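# The Dokdale Table Balm

I make one thing well and it comes in a tin. Dokdale Table Balm is a soft wax for wooden tabletops, mixed in my workshop behind the house, and I've been putting it on my own kitchen table for longer than I've been selling it. If you have a table that gets used – homework, pie crusts, bike parts, the lot – this is the stuff I'd hand you over the fence.

**Size:** 14 oz tin
**Price:** $30
**Scent:** faint honey, gone by the next morning
**Stock code:** 948

## What's in it

Beeswax, carnauba wax, and food-safe mineral oil. I get the beeswax in big yellow blocks from Gudrun Ruppert, whose bees work the clover out past Brirkomura, and her wax is the reason the color changes a little from batch to batch. Some tins come out pale as butter and some are closer to caramel. They go on exactly the same and dry down clear, so please don't write to me asking for a dark one! (People do. I have no way of looking inside the tin once the lid is on.)

There's no silicone in it and no stain. It won't turn your pine table into walnut. What it will do is bring up the grain, take away that chalky, thirsty look, and give spilled water something to bead on while you go find a towel.

## Which tables it's for

Anything with an oil or wax finish already on it, or bare wood that's been sanded and dusted. Old farmhouse tops love it. So do butcher block counters, benches, breadboards, and the wooden arms on those chairs everybody's aunt had.

If your table has a hard, shiny varnish, save your money. The balm will just sit on top and smear. The quick way to find out is to put a drop of water somewhere out of sight, on a spot with no obvious wear, and leave it for 5 minutes. If the wood under it goes darker, the balm can get in. If the drop sits there looking pleased with itself, you've got varnish, and what you want is furniture polish from the grocery store.

I'm a big believer in leaving the marks alone, by the way. A table that's had a life should look like it. I've had customers sand away every last ring and scorch and then feel sad about it, and I understand completely. You can wax right over scuffs and old stains and they'll settle into the rest of the wood. 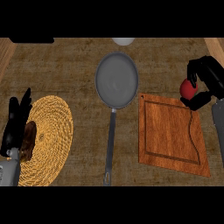

*A scuffed brown tabletop with a gray frying pan on it.*

Speaking of pans, wax and heat don't get along. Anything straight off the burner needs a trivet under it, before and after you use the balm. A hot pan will melt the wax right out of the surface and leave you a dull circle. It's fixable (see below) but it's a pain, and a folded dish towel isn't thick enough. I use a slab of cork I cut from an old bulletin board.

## How I put it on

Wipe the table down with a damp cloth and a tiny bit of dish soap, then let it dry all the way. Overnight is best. If you go in too early you'll trap the damp and get a cloudy patch, and then you'll be cross with both of us.

Scoop out a lump the size of a walnut and warm it up on your rag. An old T-shirt is perfect. Rub it in with circles first, then long strokes with the grain, working one section at a time so you don't lose track of where you've been. Thin is the whole trick. If you can see swirls of wax sitting on top, you've used too much, so just spread it farther along.

Wait 30 minutes and make yourself some coffee. Then take a clean, dry part of the shirt and buff until it stops feeling tacky. Do the edges too! Everybody forgets the edges, and that's where hands and sleeves do most of the wearing.

Very dry tables want a second coat the next day. Mine gets a fresh one when the water stops beading, and the spot by the stove always goes first.

**For a dull circle:** rub it with very fine steel wool, along the grain, just until the surface looks even. Wipe off the dust and put on two thin coats a day apart. White marks usually lift. Black ones go deep into the wood and I'd make peace with them.

## The applicator pad

You don't need one. But Amr Erraji kept telling me the T-shirt method was leaving lint on his benches, so I now stock a cotton pad from Osei with a little strap across the back. It's $5, it washes fine in warm water, and I've come around to using it on big flat tops. For chair legs and anything curvy I still grab the rag.

## What folks have told me

"Used it on a door we turned into a desk. I bought one tin and still have half left." – Erhan Tokgöz

"Smells nice, works well, lid is too tight." – Cường Chu

He's right about the lid. Run the rim under warm water for a bit, dry it off, and twist. I've been talking to the tin people about it since August and they're sending me a different style to try.

## Storage and shipping

Keep the tin somewhere cool with the lid on. If it gets left in a hot car it'll go to liquid, and that does it no harm – stand it level, let it set up again, and give it a stir if the top looks grainy. Lay used rags out flat to dry before you toss them. It's a habit I got into with other finishes and I stick to it with everything.

Orders go out from Dokdale in plain cardboard with shredded paper. Herman Tambunan does the packing with me and he's much neater at it, so if your box arrives with beautiful corners, that was him. Single tins travel fine in a padded mailer if you'd like to save a little on postage. Just say so in the order notes.

If you'd like to try before you buy, Binden Hardware keeps an open tin by the paint counter with a scrap of oak to rub it on. Their shelf price is the same as mine. Returns come back to me either way, opened or not, and I'll refund the tin once it's here.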